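Can it put the jar back? Household and shop-floor chores by machine
Speaker notes, Milagros Cisternas
Slot: 30 minutes with questions. Clicker is on the lectern, spare batteries in my bag.

OPENING (3 min)

Say hello, thank Valeriano Carretero for the invitation. He asked for "something people can argue with over coffee," so say that early.

Start with the question as people put it to me. My sister asks it, the woman who runs the stockroom at Mesonico asks it, my dentist asked it with both hands in my mouth. When do I get one that does the chores? They never mean vacuuming. They mean the dishes, the laundry, the shelves.

Short answer, say it now so they can relax: parts of some chores, in places you have set up for it, with a person within earshot. That has been true for a while. The parts are getting bigger. I would not buy one for my kitchen this year and I would consider one for a parts room.

Show of hands: who works in a shop or warehouse? Who is here for the home side? Adjust the middle section depending on the split. If it is mostly shop people, drop the laundry bit.

WHAT I MEAN BY A CHORE (4 min)

A chore has a start that varies, a middle that is dull, and an end somebody else will judge. Putting groceries away is a chore. Tightening the same bolt all day is a job, and machines have had that one for decades.

The trouble is in the start and the end. At the start, the can may be on its side, behind the cereal, or still in the bag. At the end, someone opens the cupboard and says, who put the rice there?

Tell the rice story from Sfeir. Keep it short. Their trial unit put every bag of rice on the correct shelf for a week, and the cook still moved them all each morning so she could reach the salt. The log had a perfect week. The cook had a bad one. Pause there, people usually laugh, then move on.

Point to land: success has to be measured by the person who opens the cupboard.

THE SHELF TASK (8 min)

This is the center of the talk. Slow down.

Most chores in a house or a stockroom come down to moving a thing from one surface to another. Shelf to counter, counter to shelf, bin to rack. So that is what we spent our time on. Daiane Araújo built the simulated version and Xiaoqing Yan ran the bench version. Give them both credit by name, Daiane is in the room.

In simulation we ran 3,544 attempts at one family of task: take a plain object, hold it upright, get it clear of a shelf or onto one. Plain gray shapes, no labels. Labels help a person a great deal and we wanted to know what was left when you took them away.

Leave the next one up while I talk through grip.

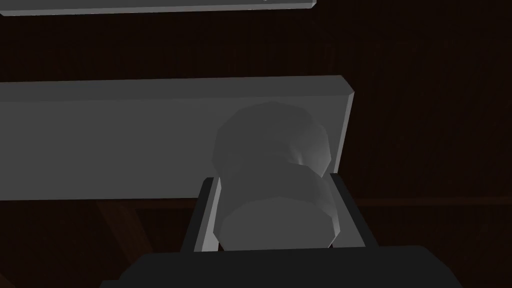
Rundeo Workshop Papers, Issue 43, p. 239

Two fingers, one canister, boards behind it. For a person this takes no thought at all. Go through what the machine has to get right:

The squeeze. Flat fingers on a round side touch it along a narrow strip. Too light and it turns in the grip. Too hard is fine on a rigid gray shape and very much not fine on a yogurt tub.

The height of the hold. Here the fingers have it low, and the rounded top stands well above them. A low hold leaves the top free, good for sliding something under a shelf, but any bump up there has a long lever to work with. We argued over this for most of September. Daiane liked low, Xiaoqing liked middle. I still don't have a rule I would print.

The view. From down by the palm, the object itself covers a good part of the board behind it. The closer you get to the thing you want, the less you see of where it is going. Ask the room to think of carrying a laundry basket down the stairs. Same problem, and we solve it by remembering the stairs.

The edges. Boards have thickness and corners. A planner that treats a shelf as a thin line will clip it sooner or later.

Then the honest caveat on simulation. A simulated canister weighs what you tell it to weigh. It has no syrup on the side and it never has a loose lid. Do not skip this even if time is short. Somebody at the Brunance session got a whole headline out of a simulation figure last time and Ainhoa Vidal had to write to them twice.

IF ASKED WHY SIMULATE AT ALL: it is cheap, nothing breaks, and you can try the same reach over and over with small changes. Good for finding out what fails. Poor for finding out how often it will fail in your building.

FROM THE BENCH TO THE BUILDING (6 min)

Xiaoqing's bench work used real containers from a real pantry. We did 239 runs. I am not going to put a single percentage on a slide. The number changes so much with the container that an average tells you very little.

What I can say in words:

Rigid, dry, upright containers with space around them went well. If your shop floor is full of those, keep listening.

Anything soft went badly. Bags of flour, refill pouches, a net of onions. The onions were Xiaoqing's idea and I have asked her to stop.

Crowded shelves went badly too, even with easy containers. A person pushes the neighbors aside with a knuckle and doesn't notice doing it. Our setup had no knuckle. It had a plan for one object, and the others were obstacles. Working on it.

Speed. Slow. Say it plainly. If the room wants a comparison: I put away a bag of shopping while it was still deciding about the second can. A slow machine can still be worth having at night in a stockroom. At home at six in the evening it is in the way.

HOME VERSUS SHOP FLOOR (4 min)

Shop people have an advantage and they tend not to see it. They can change the room. They can put a gap between bins, fix the shelf height, buy one size of canister. At Mesonico they moved to a single container size before any machine arrived, and the stockroom manager told me that change alone saved her more walking than she had hoped. I believe her.

At home nobody will do this. I will not do this. I have eleven kinds of jar and I like them.

So if you ask me where chores get done first, it is back rooms. Restocking, returning tools to a rack, clearing totes at the end of a shift. The home gets what is left over from that, later, and with softer fingers.

Laundry, only if the home crowd is large: picking clothes up off a floor and putting them in a drum is within reach. Folding is still mostly a demonstration. Pairing socks, I have no news.

WHAT TO ASK A VENDOR (3 min)

Read these out, they are also on the handout.

What does it do when it drops something? If the answer is that it doesn't drop things, end the meeting.

Who picks up after it, and how long does that take per shift?

Can I bring my own containers to the demo? Bring the worst ones. Bring a sticky one.

How much of my shelving do I have to change, and who pays for that?

How many of the runs you are quoting were on real objects, and how many were simulated? Either is fine. They need to be two separate numbers.

When it is stuck, does it ask for help or does it wait quietly? We had one sit in front of a shelf for up to 43 minutes with a green light on.

That last one usually gets a question. The fix was a timer and a beep. Very dull, worked well.

CLOSE (2 min)

Go back to my sister. What I told her: if you can describe the chore so that a stranger on the phone could do it with two stiff fingers and a narrow view, a machine may be able to do it soon. If you'd have to say "you'll know when you see it," keep doing it yourself for now.

She said that ruled out her whole kitchen. Fair.

Mention the handout by the door. Mention that Daiane will take anything on the physics settings -- contact, friction, that sort of thing -- and I will take the rest.

LIKELY QUESTIONS

Would more fingers help? Sometimes, and they cost more, break more and are harder to clean. Two flat ones do a surprising amount.

Why are you not using suction? We tried it on the bench. Good on flat lids, poor on curved sides, and loud. A parts room may not mind the noise.

What about safety around kids? Our work was done with no children near the machine and I won't guess past that. Don't get drawn in.

Is it going to take jobs in stockrooms? Take this one seriously, don't joke. At Mesonico the hours moved from carrying to checking. I can't say that holds elsewhere, and one site over one season is thin evidence. If Valeriano wants to answer, let him -- he has dealt with the staff side and I haven't.

Can we see the drops? Yes, there is a reel on the laptop, in the folder called bad day. Turn the sound down first.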